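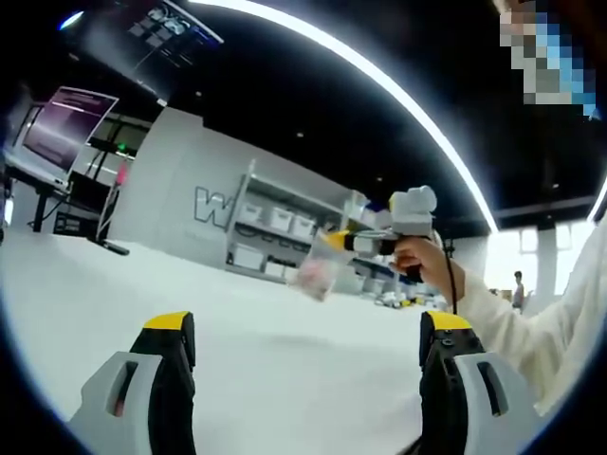 For most of my working life I have sat under ceiling tiles. You know the sort, off-white and speckled, with a brown stain in one corner that the whole office has privately decided is shaped like a country. So when I first walked into the big shared room at Prosine, out past the rail yards in Zilstead, I did what I gather most visitors do and stood looking straight up. The ceiling is black, properly black, and a long white strip of light runs across it so brightly that it seems to hang there by itself. Everything at desk height, by contrast, is as light as a kitchen in the morning. It took me a good few minutes and a cup of tea to remember I had come to interview someone.

The someone was Fionnuala Corrigan, who looked after the refit and who is very patient with people who walk in backwards. The old ceiling, she told me, had come down in August after years of leaks, and the plan had been to put up another just like it. Then the quote arrived, and so did a painter named Taner Dursun, who had spent most of his career doing theatres and couldn't see why anyone would pay to cover up a perfectly good void.

"He said to leave it open and paint it black," she said. "I thought he was joking. My mother would never have a dark ceiling in the house, she said it was like living under a lid."

It was a close thing. The group that shares the lease talked it over for weeks, and Anas Kassab, whose desk was nearest the windows and who therefore had the least to lose, was dead against it. What settled the matter was a test patch over the back corner, with one lamp rigged underneath and an old white door laid flat across two trestles. People kept drifting over there to eat their lunch.

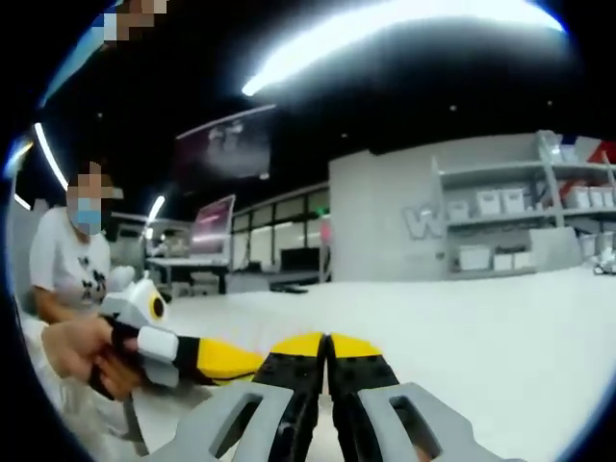 Dursun's theory, which he will explain at some length if you let him (and I did, happily), is that we've had our rooms upside down. We paint the ceiling white because we think we need it to throw light back at us, and then we sit below it squinting. Make the ceiling dark and your eye gives up on it. You stop noticing the beams and the ducts, and you look at your hands and at the person beside you. He does admit you have to be generous with the lighting. A black ceiling gives you nothing back, and a miserly fitting will leave you with a cave.

The paint itself came to $992, two coats, sprayed over one long weekend with the furniture under sheets. It has to be dead flat. They tried a satin first and every bump up there shone like a wet road.

Not everything went smoothly. The first dimmer buzzed, and there was a fortnight when the strip came on at full strength at 6 in the morning and woke the neighbour's dog. Dust shows, too – far more than on white, oddly enough – and it takes a tall ladder and a calm person to deal with it. Kassab, I'm pleased to report, has come around, though he still calls it the night sky and has asked more than once for stars.

I went home and looked at my own hallway for a long time. It is narrow and fairly gloomy, and has about 20 years of cream gloss on it. I have bought a sample pot. My husband hasn't been told.

Comments (3)

Urs Eberhard
We did this in our basement at 28 square metres and a fairly low ceiling, and I was sure it would feel squashed. It doesn't. Do spend the money on the flat paint, the writer is right about that.

Umut Yurt
Lovely piece. Did they prime the metal ducts first? Ours started peeling within a year.

hallwaywatcher44
Tell your husband!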